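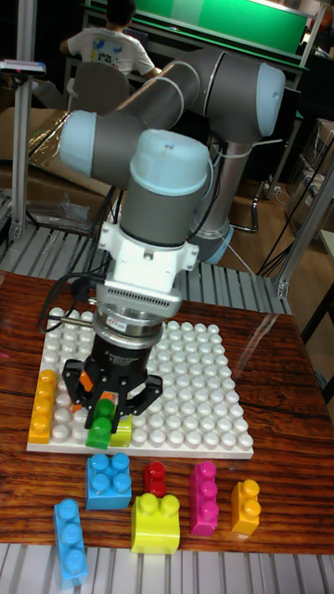 Why Does My Stuff Keep Wandering Off?

Hi, I'm Meinir! I help families sort out their cupboards for a living, and kids ask me the best questions. The one I get most is "Why do I tidy my room and then two days later it's a mess again?" So let's talk about that.

Think about a library for a minute. The one in Pratwood, where I grew up, had 3,000 books in the children's room, and you could find any one of them in a minute or so. Were the librarians super tidy people? Maybe! But the big secret was that every book had an address. You know how your house has an address so the mail can get there? A book has one too, printed on a little label on its spine.

Your things need addresses. If your scissors live in the blue cup on your desk, then putting them away is easy, you don't even have to think. But if they live "somewhere in my room" (mine did until I was eleven), then every time you finish with them you have to make a decision, and decisions are tiring, so you drop them on the floor.

Grown-ups call the address a "home." Same idea.

How do you pick a good home for something? I ask kids to stand in the spot where they use the thing and stretch out their arms. Can you touch the place where it's kept? Great, that's a good home. If you have to climb on a chair or move 3 other boxes first, it's probably a bad one, and it won't last till the weekend.

Then make a label. Words are fine, and so are drawings! My friend Soudabeh's little brother can't read yet, so his sock drawer has a very wobbly sock on it. He's proud of that sock.

One more thing, about boxes that say "Misc." That's short for miscellaneous (miss-uh-LAY-nee-us), a long word for "all sorts of stuff." One small box like that is okay. I have one and it's full of string and old keys. But if you have four of them, some of those things are still waiting for an address.

Want to try it? Don't do your whole room. Pick one drawer and tip it out on your bed. Put things that get used together in little piles, give each pile a spot, and draw your labels. Cereal boxes cut in half make really good dividers, and you can paint them if you like!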